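Imprimir | Enviar por correo electrónico

Recogida de pelotas en caja

La recogida de pelotas en caja es una actividad doméstica de orden y coordinación en la que varias pelotas pequeñas, repartidas por el suelo, se trasladan a un recipiente abierto. Se practica sobre una superficie delimitada, por lo general una alfombra o esterilla de juego, y puede realizarse con la mano, con una varilla o con una pinza de alcance. En la literatura sobre juego en interiores se clasifica entre las tareas de transporte y depósito, junto al apilado de bloques y el encaje de piezas.

Denominación

El término fue fijado por Marjorie Lockwood en el manual de Votthorpe, donde se distingue entre recogida directa (la pelota se toma y se suelta dentro de la caja) y recogida por arrastre (la pelota se conduce por el suelo hasta la base del recipiente y se levanta en el último tramo). Poppy Ellwood añadió después la variante mixta. En algunos textos se emplea también «embocado bajo», denominación en desuso.

Material

El recipiente es una caja rectangular sin tapa, de paredes rectas. Se prefieren los modelos cuyo interior es de color distinto al exterior, ya que el borde superior queda marcado y facilita el cálculo de la altura. Colocada con el lado largo hacia el participante, la caja ofrece la mayor anchura de entrada; con el lado corto al frente, la dificultad aumenta de forma apreciable.

Las pelotas son de un solo color cada una. En la serie Mileck, el rojo y el naranja se reservan para los ejercicios de discriminación, por tratarse de tonos próximos.

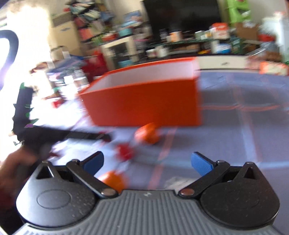 La esterilla cumple dos funciones: reduce el rodamiento y proporciona una referencia de posición. Las que llevan cuadrícula permiten anotar el punto de partida de cada pelota y repetir la misma disposición en sesiones sucesivas. Una cuadrícula de trazo tenue es suficiente, dado que las líneas muy contrastadas interfieren con la percepción de los objetos pequeños.

Procedimiento

La disposición básica sitúa la caja en el centro de la esterilla y las pelotas por delante de ella, a distancias desiguales. El participante comienza por la más cercana. En la recogida por arrastre se emplea una varilla larga, sostenida por un extremo, cuya punta se apoya detrás de la pelota. El método Rudd prescribe 2 pasadas completas por sesión, la segunda con la caja girada.

Espacio

La actividad se adapta a salas de estar con mobiliario. Conviene que los muebles bajos contiguos a la esterilla lleguen hasta el suelo o dispongan de zócalo, pues las pelotas tienden a alojarse bajo estanterías y mesas auxiliares.

Variantes

Brinel: recogida por colores, con orden impuesto.
Rudd corta: 6 pelotas, una sola pasada.

Véase también: juegos de suelo; pinza de alcance; esterilla de juego.

Imprimir esta página | Enviar este artículo por correo electrónico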